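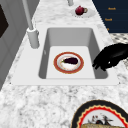 Dukstead Comics Archive: progress report to the Ogunleye Fund, second period

The grant was awarded to catalogue the Tullari collection of British small-press comics and to prepare a permanent reading room at Sellby House. Work on both continues within the agreed budget.

Cataloguing passed 900 titles in May. A further 200 are boxed and listed by publisher but await full entries, mostly where the issue number or artist is missing. Tobiloba Akande has written to former editors for help and has received useful replies, including a complete print list for one title.

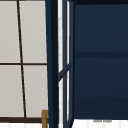
The reading room will open with 66 items on display, chosen to show how fanzines were drawn, copied and sold at conventions. Captions are in draft. We have permission from all but 2 of the artists concerned, and substitutes have been selected should consent not be given.

Shelving was delivered later than planned, which has moved the opening back by a month. No additional funds are requested. We do ask that the underspend on travel be transferred to conservation boxes, as prices have risen.

Adebayo Tamuno
Project Manager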